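Planning an Equipment Budget for a Robotic Weighing Bench

Purpose

This guide is for departments preparing a purchase request for a small automated bench under the Risteo equipment program. It covers benches where a robot arm moves food items between a dish and a scale. Larger conveyor systems are handled under the Utley capital process and need a separate form.

Step 1. Write down the task

State the task in one sentence before asking for any quotes. The sample request used in this guide reads: "Lift a piece of corn from an oval plate and set it on the platform of a kitchen scale." List every item the arm must reach or avoid, and attach a photograph of the work area at the height of the bench top.
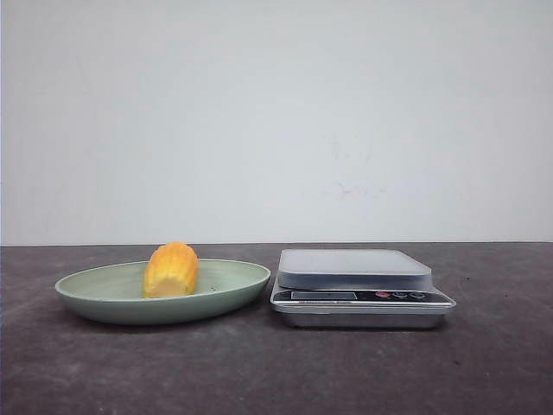 Step 2. Separate fixed costs from running costs

Fixed costs include the arm, its mount, the gripper, the camera and the safety stop. Running costs include replacement finger pads, cleaning supplies, food and staff time. Requests that combine the two will be returned.

Household items such as plates and scales should be entered on their own line, with spares. The Toprak worksheet allows $400 for this line. Order three scales of the same model, as a different platform height may require the arm's positions to be taught again.

Step 3. Check what the scale must do

Decide whether weights will be read by a person, by a camera or through a data cable. A basic kitchen scale is suitable when only placement is being tested. If weights must be recorded, confirm the following with the supplier:

Whether automatic shut-off can be disabled
Whether the display can be read under the bench lighting
Whether a mains adapter is available 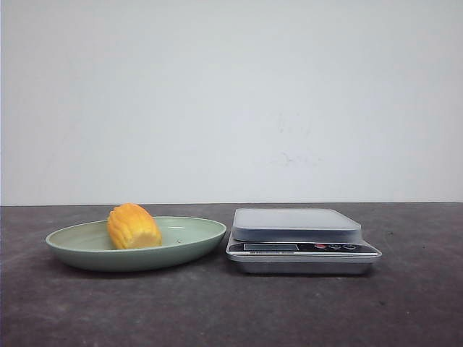

Sample bench: oval plate with food item at left, digital scale with empty platform at right.

Step 4. Obtain quotes

Three written quotes are required for the arm and gripper. Ask each supplier to price delivery, installation and training separately. Quotes from Gisico may be used without further approval where the model is already on the department's equipment list.

Step 5. Allow for set-up time

Budget three weeks of staff time between delivery and regular use. This covers mounting, camera alignment, the safety inspection and first trials. Costs for this period should be charged to the project and should not be drawn from the maintenance fund.

Step 6. Submit the request

Send the completed worksheet, the quotes and the bench photographs to the equipment office by the end of January. Late requests will be considered in the next funding round.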